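Home | Places | Wetlands | Coasts | Index

Parsa Mangrove Reserve

The Parsa Mangrove Reserve is a strip of tidal forest on the Witik estuary, looked after by the Nerkano district parks office. I've been twice and I'd go back tomorrow! It covers over 3000 hectares, mostly mud, roots and creeks you can only get into at high tide. 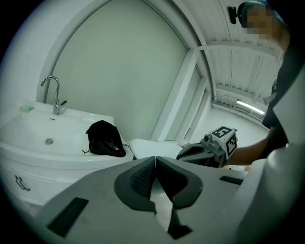 There are 2 villages inside the boundary, and most families there live from crab and small-boat fishing (the crab is very good, by the way). Cutting live trees has been banned for years, though people may still gather fallen wood along the outer creeks.

Birds are the big draw for me - 202 species are on the reserve list, and December is when the waders pile in from the north.
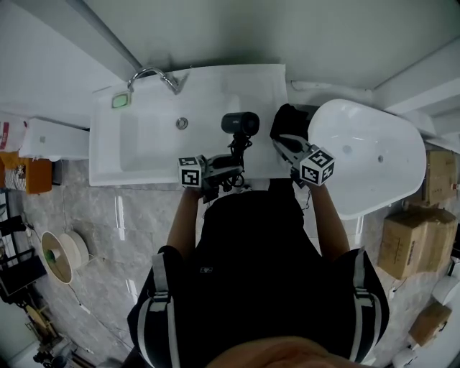
The boardwalk starts at Turex landing and runs for 1000 metres before it stops at a hide. Bring boots, as the far end floods on spring tides.

Filed under: Estuaries, Protected areas

Contact | Page last edited 2 Jun 2019 | Back to top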